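Search the archive
Search
Last updated: May

Re: arms on the kitting line - what happens to the packers?

Wayne Girard wrote:
> We're 14 people on kitting and the boss just came back from
> a trade show all fired up. Did anybody lose hours at Fandport
> when the arms went in? And who does the training? I don't want
> to hear it from the sales guy.

Hi Wayne,

No layoffs here, but the jobs sure moved around! We had 15 on the toddler brick sets before, and now six of us look after the arms and the rest went over to returns and the Cilthorpe orders. Same pay grade, though the late shift got cut and a few folks really miss that extra money. I'd get that part in writing before anything is bolted down.

The training is us. I spend my mornings guiding an arm through picks, 130 of them on a good day, and my wrists feel a lot better than they did after years of bagging. My head is more tired, though - you can't chat the way we used to, and that was half the fun of the job.

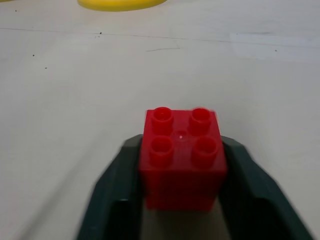 Red 2x2 in the gripper, wrist camera view.

Ask for a say in the pick targets too. Ours started at 42 an hour and we got it lowered after two weeks of complaining (Pletine, the installer, backed us up on that). Gulyás had a rougher time with theirs, so try them as well.

Call me after 3 if you want the long version.

Dee, Fandport kitting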